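Chapter 6
Who does the easy part?

Most books on automation at work open with a job that has gone. I want to open with one that was meant to go and hasn't, because I think it tells us more.

Welier ran a lending service for company libraries. Its returns room took in 1358 books in an ordinary April, and people put them back into magazine holders by hand. Managers called this "the easy part". In the plan they bought from Rernidov, the easy part would pass to machines, and the staff would move up to "higher-value tasks", a phrase I have yet to see in anyone's job advert. Before that could happen, someone had to supply the machines with examples. So the staff were given grippers to hold, and went on filing books.
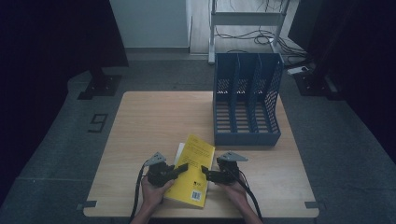 Isabelle Tremblay objected to the word "easy" at the first briefing, saying that anyone who thought a soft-backed book went into a slot by itself had never filed one, and that the pay grade had been set by people who believed it did.

She had a point. A paperback lying flat gives you very little to hold. With fingers you press, slide, lift a corner, and don't notice you've done it. With two stiff pads the same move has to be worked out afresh, and covers that have been read a few times bend whichever way they like.
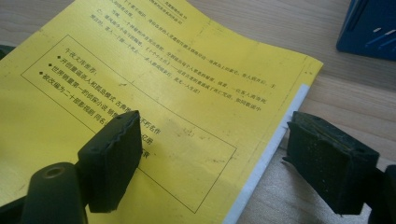 6.1 WHAT THE PLAN LEFT OUT

The Rernidov plan ran to 106 pages. It gave 2 to the people who would do the recording. They appear there as "operators", which is a promotion of a kind, though it came with no change in wages. Nothing is said about tired wrists, or about who owns a way of moving once it has been stored and copied.

Supporters will answer that all training costs something and that the dull work is over sooner this way. Perhaps. Welier booked 590 hours for it - and then booked more. I have not found a paper from the firm that sets those hours against the hours saved.

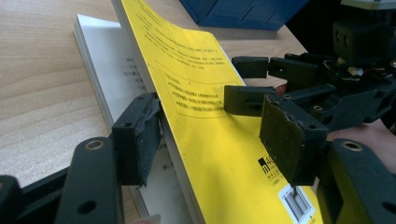

Lapointe, in a letter to the staff newsletter, took the other side: the grippers were a nuisance, yes, but the old job was a nuisance too, and if teaching a machine got people out of the returns room then it was daft to mourn the room.

That is a fair reply, and you should keep it in mind as you read the case of Rikano in section 6.3. Whether people did get out of the room is another matter.
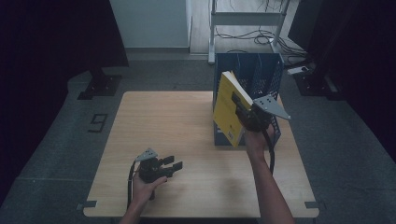
Fig. 6.4 Filing a paperback with hand-held grippers.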